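Progress report no. 2: Textile reuse study
Project: Nouri
Submitted to: Gerance, program office
Prepared by: Ekkachai Thepsuriya, Proder
Date: 26 July 2023

Status

Work packages 1 and 2 are complete. Work package 3 (wash durability) is in progress and is running one week behind the plan. Work package 4 has not started. Spending is within the approved budget and no transfer between cost lines is requested.

Collection and sorting

The Plevurar depot delivered 3000 kg of mixed household textiles during the period. Loads were weighed on arrival and again after removal of zippers, buttons and non-textile items. Fiber content was taken from the sewn label where one was present. Unlabeled pieces were checked by burn test on a thread pulled from the seam allowance, which separates cotton from polyester well enough for our purposes but does not resolve blends. Unlabeled blends were therefore excluded from the durability set and moved to the shredding stream.

The sorting table was raised in the first week of July after staff reported back strain. Throughput did not change.

Cut pieces

From the cotton fraction, 200 cloths were cut and hemmed for the wash trial. Hems are single fold, lockstitched, with polyester thread. The first batch was sewn with cotton thread and showed seam failure early in the trial, so it was withdrawn and replaced. Color is recorded for each cloth because dye loss is one of the reported measures. The color groups are uneven in size, reflecting what came in, and the statistics will be weighted to allow for this.

Cloths on the tabletop.

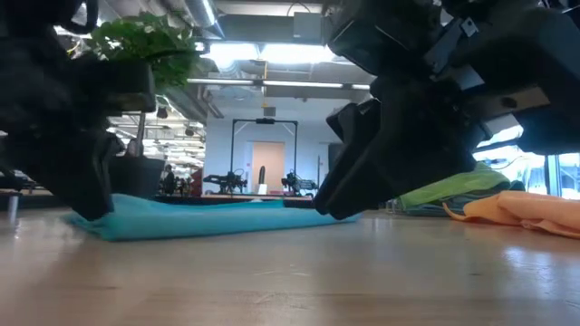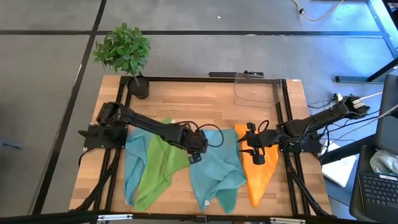
Wash durability

Each cloth goes through 80 cycles at 60 °C with a fixed dose of unscented powder detergent. Mass, length, width and absorbency are measured at the start and after every 5 cycles. Drying is flat, on racks, at room temperature. Tumble drying was dropped from the protocol after comments from Gerance on the first report.

The delay comes from a failed drain pump on the second washer. The part has been replaced under warranty. Cloths in the machine at the time of the failure had soaked overnight and are flagged in the data file; they will be analyzed both with and without the main group.

Shrinkage to date is greater along the warp than across it, as expected for woven cotton. Most of it occurred before the second measurement. Absorbency rose over the early cycles and then leveled off. No conclusion on service life should be drawn until the full series is finished.

Open items

Replacement of the absorbency scale, quote received, order pending.
Written agreement with Plevurar on ownership of the shredded fraction.
Format of the final data file, to be confirmed by Gerance before work package 4 begins.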